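Speaker notes – Shared passwords and service accounts
Jonalyn Manalo, Fenatix
Slot: second after lunch, questions at the end

Opening
Introduce self, then go straight to the inventory result. We found 428 active accounts with no named owner at our first client review. Most were service accounts created for a migration and left enabled. Pause for the number to register.

Slide 2 – What counts as shared
Any credential known to more than one person. Includes the team mailbox, the label printer login and API keys pasted into a wiki. Mention that single sign-on does not remove these. It covers people who sign in through a browser and leaves the rest alone.

Slide 3 – Why logs stop being useful
If 11 people use one login, the audit trail records the login. Walk through the Zoramura timeline: password changed in July, old value still working on a backup host, cause found by Kieran Nic Giolla while checking something else. Do not name the host.

Slide 4 – Rotation
Rotation on a fixed schedule breaks scripts, and people respond by turning it off. We rotate on events: someone leaves, a vendor contract ends, a key shows up in a repository. Conall will ask about certificates. Answer: separate process, separate owner, see appendix.

Slide 5 – Ownership
Every account gets two named owners and a review date. If both owners leave, the account is disabled after five working days – this is the part managers object to. Give the Bawa payroll export as the case where we granted an exception, and say what it cost us in extra monitoring.

Slide 6 – Machine identities

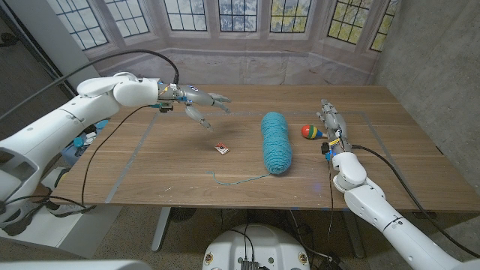

Two robotic arms at a wooden table, with teal-blue yarn between them.

Short-lived tokens where the platform supports them. Where it does not, store the secret in a vault and restrict the source address. Skip the token exchange diagram if running late.

Slide 7 – First steps
Export the account list. Sort by last use. Disable anything unused before discussing policy. Keep the disabled accounts for one quarter so they can be restored.

Questions
Jovita Jaramillo has the roaming microphone. Unora pricing questions go to the booth.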